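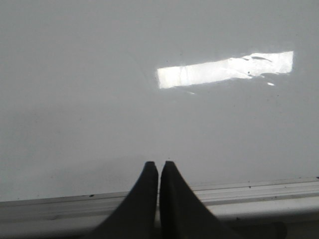 Most workplaces that run a robot arm can show you a risk assessment for it. Far fewer can show you a rule about lighting, and I think that is a mistake. A glossy panel with a light reflected in it is ordinary, and every shop I have been in has one somewhere. The reflection is a white rectangle with hard, straight edges, brighter than anything else on the grey, and to vision software looking for edges it can pass for a label, a cutout or a sheet of paper. The real edge, the ridged strip just past the fingertips, is nearly the same shade as the panel.

I spent four years at Omon writing acceptance procedures for arms that wipe, sort and pick. Our procedure ran to 43 pages. It covered guarding, speed limits, emergency stops and who was allowed to hold the teach pendant. The word "light" appeared once, in a line about the warning beacon. When we commissioned the cell at Clokville, we ran the required 100 cycles on a November morning with the overhead fixtures off. It passed. Jade Carrier, who ran the afternoon shift there, turned the fixtures on after lunch and the arm began stopping short on every second panel.

The fault went into the log as operator error. I signed it, and I shouldn't have. She had followed every instruction she was given, and the lighting wasn't in any of them.

I would add three things to any acceptance standard. Record the light level at the work surface, in lux, at the start and end of each test. Run the full test again under the worst lighting the room can produce, with the shiniest part on the job sheet. Then treat a change of fixtures as a change to the cell, with a new sign-off, the same as a change of tool.

The usual objection is cost. Robichaud, where I work now, put the extra testing at over 200 dollars per cell — less than we charge to drive out and look at a stopped one. The better objection is that good software should cope. Some of it does. The Fendomau system we tried last year handled glare well on matte parts and badly on gloss, and its manual didn't mention either.

A buyer can't judge that from a brochure. A written test would tell them, and it would give the next person on afternoon shift something to point to.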